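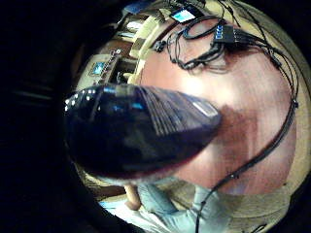 Sandrine Ferrand writes that her group at Skernham read the epigrams first and the long poems last, and that she would do it that way again. So would we! The steps below follow her order.

4. Setting up a Ghiță reading evening

4.1 Choose 13 epigrams from the Titness edition. Short ones work beautifully aloud.

4.2 Give each reader a printed copy, with the original and the translation side by side.

4.3 Read every epigram twice — once in each language — before anyone comments.

Note: The Drorkville translation numbers the poems differently. Go by first lines.

4.4 Start at 7 in the evening and allow 2 hours, with a break before the play extract.
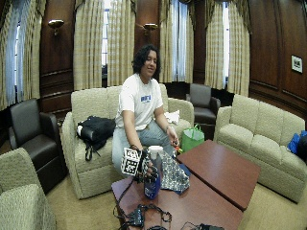
Wood-panelled lounge with sofa and coffee table.

4.5 Share out the parts for the play extract. It's a joy with mixed voices, so do let people swap.

Caution: Don't copy the whole play. The extract in the back of the guide runs to more than 100 lines and fills the second half nicely.

4.6 Collect the scripts and note which poems were read.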